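4.2 Loose Textiles and Their Resting Places

The inventory in Section 4.1 treats a room as a set of surfaces and a set of items, each item being assigned to one surface at the start of a session and to one surface or container at the end. This works well for rigid goods. Books, shoes and boxes keep their outline when they are moved, and their footprint on the floor can be recorded once and reused. Boxes were coded as containers when open and as obstacles when closed, following the scheme used in the Nornitz inventory. A box that changed state during a session was given both codes, with the time of the change entered in the log.

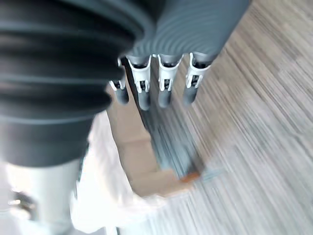
Figure 3. Tan cardboard box, set at an angle.

Cloth was more difficult. A garment dropped on a floor has no stable footprint, and its area in plan depends on how it was last held. We therefore recorded three values for each textile item: the surface on which it rested, its state (flat, folded, heaped or hanging), and whether any part of it extended past the edge of that surface. The third value was added after the first coding pass, in which sleeves and hems lying over an edge had been assigned to the floor by one coder and to the furniture by the other. Items being carried were coded as hanging, whatever their state before pickup.

Across 60 sessions the log contains 328 textile placements. Of these, 301 were coded identically by both coders on the first pass, and 35 were later revised when the overhang rule was introduced. The two groups overlap, as some placements on which the coders had agreed were also affected by the new rule.
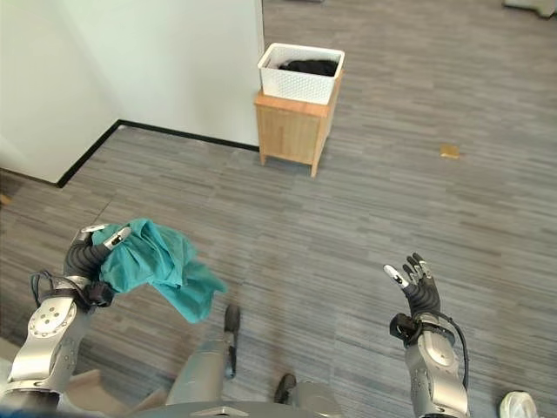
Floor covering also has a bearing on the coding. On patterned carpet tile, small dark items such as socks were found late or missed, and the coders were instructed to work through the floor tile by tile. On plain floors the same items were entered in any order. Low furniture raised on legs adds a further surface, the strip of floor beneath it, which was given its own code and checked at the end of every session.

The bed is the largest horizontal surface in most bedrooms and serves as a sorting table during tidying. Garments are put down on it in heaps, separated by color or by owner, and taken up again for folding. We coded the bed as a temporary surface. A garment still on the bed at the end of a session was counted as unplaced, even if folded, except in sessions where the bed had been named as the final location.

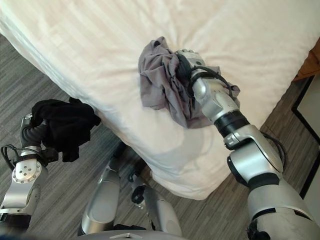
4.3 Dark Garments

Dark cloth accounts for a large part of the disagreement between coders. When a black or charcoal garment is gathered, its folds read as a single mass, and the cuff, collar and hem are hard to tell apart. Hard fittings are then the most useful landmarks. The coding sheet, adapted from the one used at Grudero, asks for any visible closure before it asks for garment type, and allows the type to be left open.

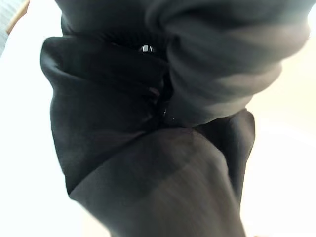

Elspeth MacAulay objected that closures are a poor guide to garment type, as the same small button can be found on a shirt cuff, a trouser pocket or a pillowcase. She proposed coding fabric weight first and leaving type to a second pass, after folding. We kept the original order for the present data and list weight as an optional field in the revised sheet.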